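Search this site
Type a keyword and press enter

A nosy afternoon at the Sevent open day

Reading time: 3 minutes

I nearly didn't go. The Sevent building is the long grey one behind the garden centre at Ponen, and I've driven past it for years without the faintest idea what went on in there. Then a leaflet came through the door in May promising open workshops, a kitchen corner and free parking, and I'm afraid free parking is all it takes with me.

Well, so was everybody else! The chap on the door told me they'd had 1,170 people through by two o'clock, and I believe him. I had to leave the car on the verge (so much for the leaflet) and there was a queue for name stickers that went right back to the bike racks. Mine said VISITOR 90, which can't have meant very much.

You could wander as you liked on the ground floor. The first hall was mostly posters and I'll admit I skipped through it quite fast, though I did stop at a long wall of old building plans. The place began as a packing shed for a firm called Athanasiadis, who sent out dried fruit, and you can still see their name over the loading door if you go round the back. I rather like that there's still something to do with food going on inside.

The kitchen corner was upstairs, and that was my favourite by a mile. I'm a sucker for anything to do with kitchens, including very small ones. Everything is laid out on a plain white table and they let you stand and look for as long as you want, provided you don't lean. I took far too many photos. The ketchup is on its plate in all of these:

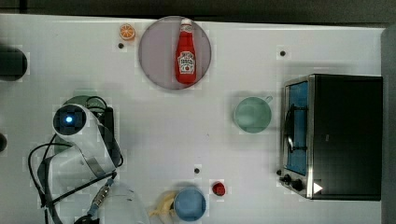
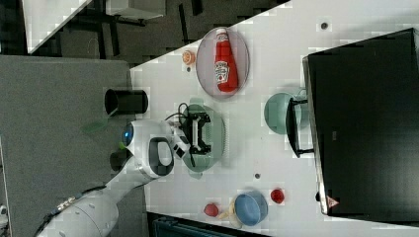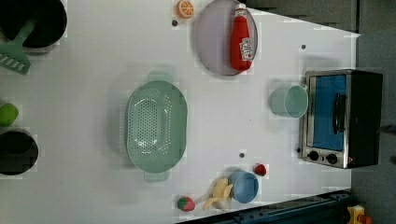
Sornunow Kitchen Corner Team – first floor, Sevent

I got terribly fond of that ketchup bottle, lying there on a plate all to itself like the main course. And the little oven! I want one. In the last photo you can see blue behind the glass door, and it has two black knobs underneath, just the sort of thing I'd have fought my sister for when we were small. Our own toy cooker was a cardboard box with the rings drawn on in felt tip.

The colander is a lovely soft green, oval, with a handle at each end, and I think the mint mug goes with it very nicely. The mug was standing up when I took the first photo and it's on its side by the oven in the last one. A woman next to me said she'd have the whole lot in her caravan tomorrow, and then we had quite a long chat about colanders and whether you need one if you've got a pan with a decent lid. (I say you do. She drains her peas with a fork held across the top and good luck to her.)

The orange by the plate made me want a real one, so I went down to the canteen, where they had no oranges but a very good cheese scone for 50p. Tea was by donation. I'd only brought a card, so I was rescued by a man in a cycling helmet who put in for both of us and wouldn't hear of being paid back.

A few practical bits if you're thinking of going next time. The lift is small and slow, so take the stairs if you can manage them. The kitchen corner was quietest after three, when most of the families had gone out to the bouncy castle. There's a quiz sheet for children with a sticker at the end, and they'd printed 100 of them, nowhere near enough – get yours at the door before you do anything else. The loos are past the canteen on the left and were spotless.

I came home with a tote bag, two pens and a strong urge to clear my worktops. I've done the bit by the kettle so far.

Contact us | © Sevent Open Days | Back to top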